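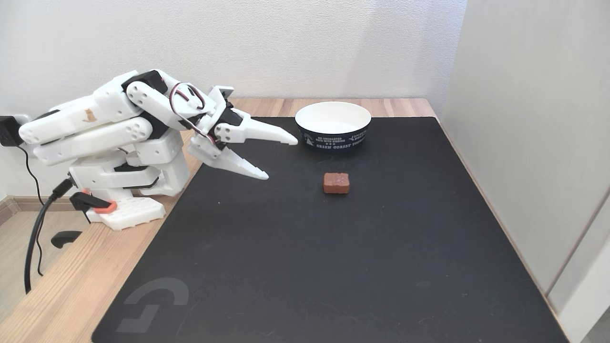 Mieke Bakker doubts that anyone who owns a sound table needs a desk mat at all, and holds that most of them are sold to cover surfaces that would have come to no harm. Her view is a minority one in the trade, but the case against her is weaker than the catalogues suggest.

A desk mat (also desk pad, table mat, or in older catalogues writing mat) is a flat sheet laid on a table or desk to protect the top and to give an even surface for work. It is larger than a mouse mat and is normally left in place when the work is finished. Black is a common colour, especially on pale wooden tables.

Name

The terms are used loosely. A blotter was at first a sheet of absorbent paper in a holder, and calling a modern mat a blotter is wrong unless it takes up ink. Some shops keep "desk pad" for leather and "desk mat" for cloth or rubber. Others use both words for the same article on the same page.

History

The firm of Van Acker, in Flonden, has often claimed to have made the first full-width desk mat in 1965. The claim rests on a single price list, which gives a size but no drawing, and the word used in it could equally mean a drawer liner. Jasper Van Acker repeated the story in a leaflet without adding any evidence. Leather and felt covers for writing tables are in any case much older, so the claim can only concern the size or the material. No mat of that year is known to survive.

Materials

Mats are sold in felt, leather, imitation leather, cork, rubber and woven cloth with a rubber backing. Cloth on rubber lies flat and grips well, but holds crumbs and is slow to dry after washing. Leather marks easily. Felt slides on a polished top unless it is backed. Cork breaks up at the corners.

"Vegan leather" on a label usually means a plastic coating on cloth. It may be a perfectly good surface, though the name says little about how long it will last.

Claimed benefits

Protection from scratches is the claim most easily accepted. A mat does keep cups, bowls and small hard objects off the wood. It can also trap grit underneath, and grit dragged about under a heavy mat may do the very damage the mat was bought to prevent. Lies Hermans recommends lifting the mat and wiping the table once a week, advice that seldom appears on the packaging.

Protection from fading is more doubtful. The covered part of a light wooden top may keep its colour while the rest darkens or yellows, leaving a rectangle that shows when the mat is taken away.

Makers also say that a dark mat rests the eyes and helps the user to concentrate. Zumeo printed the second of these claims on its boxes for several years. Luuk Peeters asked the company for its source and was sent a customer survey with 100 replies, all from people who had already bought the mat. A dark, plain surface does make pale objects easier to pick out, but it makes dark ones harder to find.

Size and thickness

Thickness is commonly 2 to 5 mm. Sevum offers a round mat advertised for "360 degree use", a phrase it has not explained. A mat wider than the table will curl over the edge, and clamps are best fixed to bare wood beside it, as soft material under a jaw can shift.

Care

Cloth mats are washed by hand in lukewarm water and dried flat. Machine washing is permitted by some makers, but the backing may separate. A new rubber mat can smell for some days.

See also

Blotter
Drawer liner
Tablecloth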